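Handout 6: Bin Picking Demonstration, Plunus Open Day
Read before the visit on Tuesday, August 4, 2020

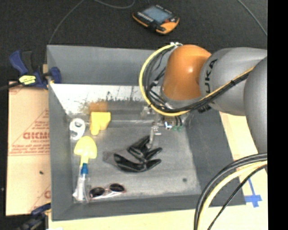
Bin picking is treated in this course as three linked problems: choosing an item, choosing a grasp on it, and getting the arm there without hitting the walls. The Wuvmont cell runs all three on mixed items. Expect rigid and soft goods in the same gray bin, such as a toy shovel, sunglasses and a coated work glove.

1. Soft items
A glove has no fixed shape. Its outline changes each time it is dropped, so a stored model is of little use. The planner looks for a raised fold or edge and places the finger there. Glossy black coatings return poor depth data — compare with Section 4 of the McKinnon notes.

2. Walls
Sloping sides move items toward the middle but limit the wrist angle near the floor. Reflective surfaces can produce false points. Note how the cable loop at the wrist restricts rotation.

3. Test procedure
The session consists of 117 attempts in sets of up to 20. An attempt counts as a success if the item clears the bin and is held for 6 seconds. A drop after that is logged separately.

4. On site
Stay outside the marked line while the arm is enabled. The operator keeps the pendant within reach. Questions go at the end of a set.

Written work: one page comparing this cell with the Cunside suction cell seen in June. State failure types, with one sketch of a grasp.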